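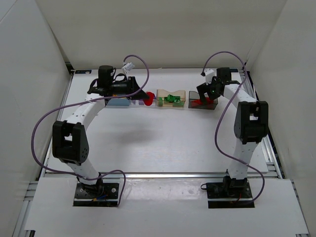 Wenche Hedlund objected, in written comments on the first draft of the layout protocol, that a rear row is easy to fill and hard to take from, and that any account of tabletop order should treat the two operations separately. We adopt this distinction in the remainder of the section.

### 4.2 Rear-row placement

Figure 3 shows a white table with walls at the back, left and right. Objects stand in a row toward the rear, and a stretch of tabletop in the middle is open. We refer to the open stretch as the working field and to the objects behind it as the reserve. The terms follow Sjöberg's Gratanent notes, with one change: the reserve is defined by its position relative to the back wall, and the kind of object in it plays no part in the definition.

Two properties of a walled table matter for tidying. First, an object pushed toward the rear cannot fall from the table, so placement tolerates a large error in depth. Second, the wall removes one direction of approach. An item in the reserve must be reached from above or from the front, and where a second row has formed, the front approach is lost as well. Filling cost therefore stays nearly flat as the reserve grows, while retrieval cost rises in steps with each added row.

Lateral spacing was set in the Tremimell layout sheets at 3 cm between neighboring items. The Lundgren variant used 6 cm, which limits a single row to fewer items but leaves clearance on both sides of each one. Spacing was measured at the widest point of the item. Tall items were placed at the ends of the row, next to the side walls, and low items toward the center. This order was kept in all layouts except those in the Wonalance set, where position was assigned at random.

A layout was scored as restored when every item had returned to the reserve and the working field was clear to a depth of 9 cm in front of the row. Orientation was not scored. Embla Sjöberg has argued for including it where items have a handle or a spout; the scoring sheet was revised on this point in November, and the revised scores are reported separately in the appendix.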